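Caltport Table and Storage list: archive
Thread: Paper cups, storage and lamp placement on a shared table
Reading time: 5 minutes

Date: Tuesday, March 21, 2023
Subject: Re: Paper cups, storage and lamp placement on a shared table

Replying inline to the points in the earlier message, then one or two of my own.

> We run a hot drinks table at the Vahidi hall and have moved from mugs
> to single-wall paper cups. Three problems so far.
>
> First, the cups do not stay in their sleeve. Once the sleeve is opened
> people take a handful, put the spares down on the table, and by the
> end of the evening we have cups lying on their sides all over the back.
> Are these still usable or should they be thrown out?

It depends on the table. A cup that has been on its side on a clean cloth has had its outer wall and part of the rim in contact with the cloth. The inside has touched nothing. The rim is the part that goes to the mouth, so on a cloth that was washed and put down the same day I would keep them for the same evening. On a bare table or a cloth of unknown age I would put them to non-drinking use: teaspoons, sugar sachets, pencils.

The other matter is shape. A paper cup is stiffest at the rolled rim and at the base joint and weakest about halfway down. Left on its side with nothing on top of it, it will keep its shape. With a book or a bag on top, the rim goes oval, and an oval rim leaks under a lid. Test by standing the cup on a flat surface and looking straight down at it. If the rim is out of round, do not fit a lid.

> Second, empty cups get knocked over constantly. They weigh nothing.
> Somebody pulls a charger out and three cups go with it.

Two separate faults. A light cup on a tablecloth has poor footing, and an embossed cloth is worse than a plain one, as the base ring sits on the high points of the pattern only. Put the working cup on a mat. The mat should be flat, wider than the cup by a good margin on all sides, and preferably have a raised rim, which keeps a small spill from getting to the cloth.

The cable is the second fault. Anything with a lead on it should reach its socket without crossing the place where cups are filled. If a lead must go over the mat, tape it at the point where it leaves the table edge, so that a tug moves the tape and not the mat.

> Third, storage. We have been offered a lidded box (Tistidetti, the
> tall one) or an open basket (Grullska). The box is neater. The basket
> is cheaper. Which?

For cups still in the sleeve, the box. For cups out of the sleeve and in use that evening, neither. Nest them rim down, in one column, on a clean plate. I have used both products. The Tistidetti box has a lid that traps damp if anything goes in before it has dried, and paper takes up that damp quickly. The Grullska basket is open weave, so air gets through, but so does dust, and small items work their way to the bottom. I use mine for papers and odds and ends and keep cups out of it.

End of inline reply.

On quantity. The supplier here sells in cartons of 2000, which is more than a small hall needs in one go. Before ordering, check that you have somewhere dry and dark for the remainder. My last carton was opened in November and I have 1631 left. The cups at the bottom are as good as those at the top, but I did keep the carton off the floor on 2 battens. I would not have trusted it directly on concrete through a winter.

On lighting. Someone asked off-list whether a desk lamp is suitable for a serving table. It is, with conditions. Place the lamp at one side, with its base behind or beside the crockery. From the side, the light gives each cup a shadow, and the inside of an empty cup is easy to check. From directly behind, the people pouring have it in their eyes. Run the lamp lead away to the back of the table. Keep the power strip at the back also, and keep liquids in front of the line of the strip at all times. I would go further and raise the strip on a wall bracket, but I accept not every hall will permit drilling.

My own table is attached for comparison. It does not meet all of the above, in particular as regards the lead and the loose cups.
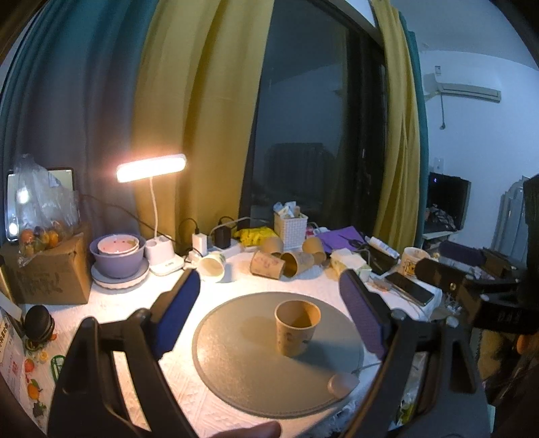
Tan cup on the round grey mat, spare cups and basket behind, lamp at left with the bowls in front of its base.

Points to note. The white cable crosses the lower right of the mat, which is the arrangement I advised against, and I have yet to reroute it. The strip is at the back. The spare cups are where they should not be, and the nesting column would take up a fraction of the space.

The bowls are stacked with a plate and saucer under them. I find this stable enough for two bowls of differing size, provided the smaller goes inside the larger. I would not add a third. When bowls are stacked wet they tend to stick, so dry them first or put a sheet of kitchen paper between.

On the cloth. White shows every drip of tea, which I count as an advantage, as you know when to change it. If the pattern is embossed, wash it without starch. Starch fills the low parts and the cloth then dries stiff and lifts at the corners.

I have no view on printed against plain cups. The print on mine is faint and I have never had a complaint about it either way. If your two groups share the table, a different pattern for each would let people find their own cup, and that is the only practical use of the print I can think of.

One question back to the original poster: what is the width of your table from front edge to wall? If it is 22 inches or less, the mat and the basket will not both fit with room to pour, and the basket should go underneath.

Recent in this list
Re: Descaling the Vahidi urn
Drip trays, round or square
Lids that fit and lids that do not
Re: Tistidetti box, replacement hinge
Washing embossed tablecloths at 40 or 60
Caltport hall: cupboard key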